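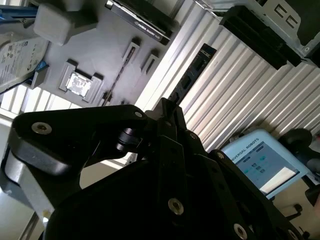 Several readers have asked the same thing since the first build notes went up: could you put the answers in one place, and please start with what it cost? A reader in Alside wanted the parts list as well, and whether the thing could be left running overnight.

Frequently asked questions about the Hayes Street arm

What is the project?
A used Universal Robots arm with a two-finger gripper, set up in a shared workshop to sort and place computer parts. The project name is Mundel. It is a hobby build and there are no plans to sell it.

What did it cost?
The arm, controller and teach pendant came as one used lot for $2,508. The gripper was bought separately. Tray material, screws and cable added around $30. Bench rent is not included.

What does it pick up?
Small computer parts. A chip goes into a rectangular cutout in the tray. Graphics cards and hard drives are a later stage, and the program for those is not finished.

Why a tray and not a camera looking at a bare table?
The tray came first. With fixed recesses, the arm can work from taught positions, and a bad pick is easy to trace. The wrist camera was added afterward and is used for checking placement. It does not steer the arm yet.

How do you stop the fingers from scratching things?
Slow approach, low force, and a soft stop 4 mm above the part before the last move down. Shiny surfaces still get marked now and then. Practice on dead parts.

Which screws do you use on the gripper?
Socket head, all of them. Put a paint mark across each one after tightening and check the marks at the start of a session. The linkage screws need it more than the ones on the body.

Where do the cables go?
Leave enough slack for the wrist to turn both ways, then move the arm through the whole program at low speed with a hand on the stop button. Cables that cross the tray should be out of the pick path before you start. Ours caught twice in the first week, both times on a drive cable.

Can it be left running overnight?
No. The workshop rule is that someone stays in the room while the arm has power. The arm is also locked out after 9 p.m.

Do I need to know how to program?
Not for the basic moves. The teach pendant handles waypoints, gripper open and close, and simple loops. The placement check is a separate script on a small computer.

Does it work with other grippers?
Probably, if the bolt pattern matches. We tried a Vasudov adapter plate and had to redrill 2 of the holes. Reset the payload and the tool center point whenever you change anything at the wrist – old values will make the arm drift in freedrive.

Are the tray files available?
The chip section is. The larger pockets are still changing, and the new version should be up in July.

Can I come and see it?
Tuesday evenings, from 6:30 p.m. Use the side door and bring safety glasses.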